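Session 4: The sink and the bit of counter round it

Hello again, and thanks to everyone who sent in their cupboard plans. I've read nearly all of them and I'll hand them back at the end, so please don't dash off. Jaruwan Boonyarit is taking the laundry session while I'm away, and her reading is already in the Ramelbridge folder.

Right, sinks! Last time we did drawers, where you can shut the mess away. You can't do that with a sink, and I think it's the hardest spot in a small kitchen to keep clear. Things get put down next to it on the way to somewhere else and then they live there. I once kept a jar of buttons by mine from April until well past Christmas (no, I don't sew).

The way I teach it is to sort whatever is on the counter into stayers, movers and goers. Stayers get used at the sink most days. Movers belong in another part of the kitchen. Goers are rubbish and recycling. Do the goers first, it takes a minute and you'll feel much better about the rest.
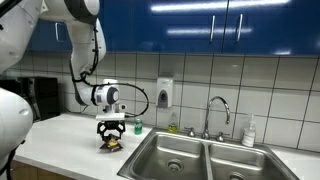 Fig. 4.1 Double sink with washing-up liquid, spray bottle, green can and a small packet on the worktop.

Try the sorting on Fig. 4.1 before you read on. I'd call the washing-up liquid a stayer, and it's in a good place, just to one side of the tap. The spray bottle on the other side could go either way. In my house it would go under the sink, but Valter Tangen, who teaches the Stundham group, leaves his out and wipes down more often than I do, so make of that what you will. The can depends on whether there's anything left in it. Same with the little brown and yellow packet: if it's finished with, bin it, and if it isn't, it wants to be with the food.

A word on double sinks, as a few of you have them. Pick one basin for washing and one for rinsing and stick to it, even when you've only got two mugs to do. I use the larger one for washing. Check both drains when you finish, the rinsing side gets forgotten.

For next time: clear your own counter, write down your stayers, and leave it alone for a week. Then look again and note what has crept back. One side of paper is plenty. Bring a tea towel too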